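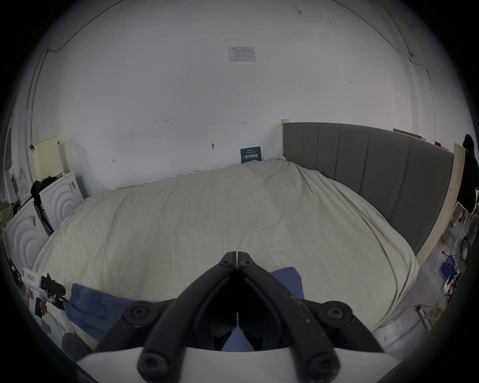
Gripper and second hand-held device at the bedside in the practice room at Draddale.

Room teams at Skoslow teach machines the heavy end of bed making

DRADDALE, August 16, 2020 – Skoslow, which runs serviced flats for long-stay guests, has begun the second stage of its bed and linen project with the automation firm Jendix. The people who make the beds are the ones doing the teaching. They use hand-held grippers to show how bedding and small items are picked up, moved and put down, and Jendix uses the recordings to train the robot arm that will work beside them.

The first stage ended in July with 2704 recordings, all of them made by room staff during paid hours. Jendix kept 1418 for training. The others were put aside for checking the arm's work later on, or dropped after the person who made them had looked them over and asked for another go.

"I've been making beds for most of my working life and I have never before been asked how I do it," said Liesl Leitner, who leads the room teams at Draddale. "Where do you take hold of a duvet? I had to stop and watch my own hands! Then four of us found we all did it differently, and we had a lovely long argument about corners."

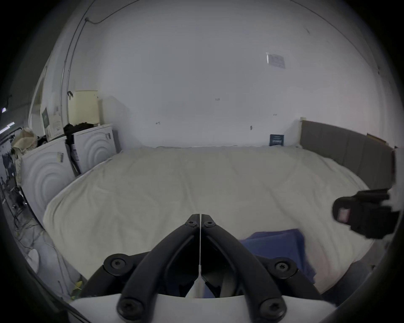 Fingertips together over the duvet, with a folded blue cloth lying to the right.

A full change of linen in one of Skoslow's flats means leaning, reaching and lifting over a wide mattress, again and again, and then carrying the used linen out. Sore shoulders and backs are the complaint that room teams bring up most often. The plan is for the arm to take on the reaching and pulling, while staff decide how the room should look, deal with guests' belongings and finish the bed by hand. In trials with the first version, the time a person spent bent over the mattress fell by up to 33 per cent.

All 72 members of the room teams have been offered training with the grippers. Those who take it up move to a higher pay band and stay there after the recording work is over. No jobs are being cut as part of the project, and the shift pattern agreed last winter stays as it is. Anyone who would sooner carry on with ordinary room work can do so.

Cyrill Bühler, project lead at Jendix, has spent much of the summer in the practice room with the teams.

"Cloth is hard for a machine. It never lies the same way twice," he said. "What I enjoy most is how quickly the teams spot things that we miss. We had been pinching too much fabric at a time, and it was a night cleaner who told us so. We changed our instructions the same afternoon and the recordings got better straight away."

The sessions cover more than bedding. Guests leave all kinds of things on a bed, and the arm has to learn to treat a box differently from a piece of cloth. Staff suggested this part of the work themselves and drew up the list of things to practise with.

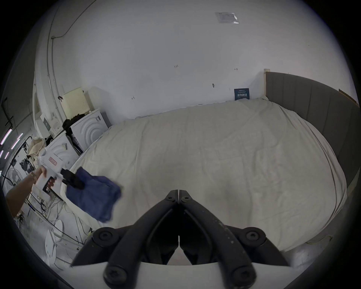 A white box held on the bed, next to a crumpled navy blue cloth.

There is plenty still to sort out. The arm is slow with pillows, and it doesn't yet know what to do when a sheet catches under the mattress. Room teams have also asked for a stop button they can reach from either side of the bed, and Jendix is fitting one before the arm goes into any occupied building.

"I want it to do the bit that hurts," said Leitner. "If it can do that, I'll happily teach it for another year. The younger ones are already asking whether it could learn curtains."

The second stage runs at Draddale first and then moves to Skoslow's Palaniappan building, where the rooms are smaller and the beds stand closer to the wall. Teams there will make their own recordings before the arm arrives, and will work through the first week of trials with colleagues from Draddale alongside them.

Notes for editors

Skoslow lets furnished flats by the month and employs its own room teams. Jendix builds handling equipment for laundries and housekeeping departments.

Interviews with Liesl Leitner and Cyrill Bühler can be arranged through the Skoslow press desk. Visits to the practice room are possible on weekday afternoons by appointment.

ENDS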